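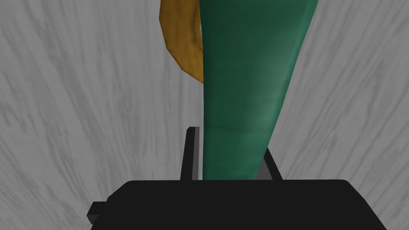

Subject: Re: Wrist camera placement, Zandel vs Fahy fingers

Hello all,

Thank you for the kind replies, and sorry to have left this one sitting over the long weekend. I had meant to answer on my phone and then thought better of it, as you know how I go on. The earlier question was:

> We're about to choose between the Zandel gripper and the Fahy one, and can only run the wrist camera in simulation for now. Does the view get blocked badly once you're holding something long? And did you keep the camera where the Clelteo file puts it, or move it?
>
> We'd need to settle this before May if at all possible.

Yes, it does get blocked, and more than I'd expected! With a long tapered thing held upright between the fingers, the wide end spreads across the top of the view and hides a good part of whatever is lying behind it. A curved brown object behind a green one can be down to a sliver. You still get a lovely clear look at the left finger against the side of the object, but the right finger sits further back and you see much less of it.

We ran 49 grasps with each gripper, same objects, same starting poses. The Zandel dropped two and the Fahy dropped six, nearly all of those on the tapered shapes, where its shorter pads seem to let the thing tip. I wouldn't hang too much on that until somebody has tried it with real pads and real friction (our friction settings are, let's say, hopeful).

As for the camera, we began with the Clelteo position and left it alone for the whole comparison, so that both grippers had the same chance. Afterwards I tried tilting it back a little. That showed more of the table but lost the fingertips, and the Vovasen controller was noticeably less happy closing on thin objects, so back it went.

If it were my money I'd take the Zandel and add a second, fixed camera off to one side. Do check your cable length first, though, as ours only just reaches.

I can put the scene files in the shared folder if they'd be any use to you. They're in a bit of a muddle, and the object names are mostly my own nonsense, but they do load.

All the best, and good luck with the choosing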